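Pendow Desktop Memory Set

README, last revised 01/04/2022
Maintainer: Leonora Layug
Labeling: Jericho Pangilinan, Socorro Paucar

This set covers one job on used desktop computers: handling memory modules with the side panel off and the tower laid flat. It holds 622 clips, each with a parts list for the machine and a short text label for every step.

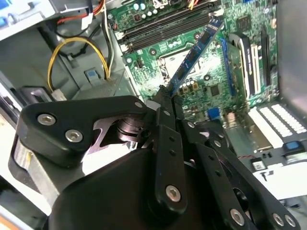
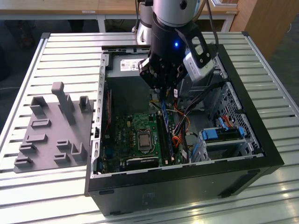 Open case, green motherboard, memory slots in use as the work area.

Contents

clips/ - one folder per clip, numbered from 0001
labels/ - one plain text file per clip, same number as the folder
parts/ - one sheet per machine, listing board, memory, drives and cables
splits.txt - 429 clips for training, the rest for testing

The machines

All of the towers came from an office clear-out at Lenton. There are 40 of them, in several case styles. Power supplies and drives were left in place, so wiring crosses the space over the board in many clips. Cables were not tied back except where they blocked a slot completely. Those clips carry the tag "cable_moved".

Panels were taken off before the first clip for each machine and are not part of the task. The parts sheet gives the slot count and the slot order used by the board maker. Do not assume that slot 1 is the one nearest the processor. On several boards the order runs the other way.

Step labels

open_latch - the latch at one end of the slot is moved outward
align - module is held over the slot, notch matched to key
seat - module is pressed down
check - both latches are confirmed closed
remove - module is lifted out after the latches are opened
abort - attempt ended before seat or remove was complete

"align" and "seat" are often hard to separate. The rule used here is that "seat" starts at first contact between the module edge and the slot. Two people labeled each clip. They agreed on all steps in 568 clips, and the others were settled by Analyn Tiongson. The text file notes which clips were settled this way.

Known problems

Bright metal near the processor socket can wash out in close views. Small print on modules and chips should not be relied on for part numbers; use the parts sheet.

Module faces vary in color and chip count. Color is not a guide to memory type or size.

Some latches are stiff or worn. A latch that stays open after "seat" does not always mean the module is badly placed. The "check" label records latch position only, and no machine was powered on as part of this work.

Changes

July release: slot order corrected on two parts sheets, as reported by Thierry Pons. Folder names are unchanged.

Corrections go to the maintainer with the clip number and the step name.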